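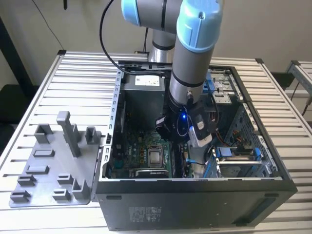
A trade credit line is an arrangement in which a supplier lets a business customer take delivery of goods now and pay for them later, up to an agreed limit. It is one of the most common forms of short-term business finance and is used by firms of all sizes. No money changes hands at the start. The supplier carries the unpaid amount as a receivable, and the customer records it as a payable.

Terms

Terms are usually printed on the invoice. "Net 30" means the full amount is due 30 days after the invoice date. Some suppliers offer a discount for early payment. Under "2/10 net 30," a buyer who pays within 10 days may take 2 percent off the bill. A buyer who skips the discount is in effect borrowing for 20 days at the price of that 2 percent, and the yearly cost works out much higher than on most bank loans.

Setting a limit

The supplier sets the limit after checking references, financial statements and payment history. New customers often start low and are reviewed after a few months. Wostico, a parts wholesaler, opens accounts at $900 and reviews them after 7 paid invoices. Some sellers ask for a personal guarantee from the owner of a small company, which makes the owner liable if the company fails to pay.

An order that would take the account over its limit may be held, shipped in part or sent against cash. If a customer with a $900 limit owes $644, new orders of up to $256 can go out before a payment is received.

Late payment

Most agreements allow a monthly charge on overdue balances - often between 1 and 2 percent, subject to state law. Repeated late payment can lead to a lower limit or a return to cash on delivery. Suppliers may also report accounts to business credit bureaus.

Risk to the supplier

The main risk is nonpayment. Trade credit is normally unsecured, so a supplier ranks behind secured lenders if the customer goes bankrupt. Suppliers can limit the loss with credit insurance, or sell their receivables to a factoring company at a discount. Vukix, a regional factor, had 1,097 client invoices on its books at the end of June.

See also

Accounts receivable
Factoring
Invoice discounting
Working capital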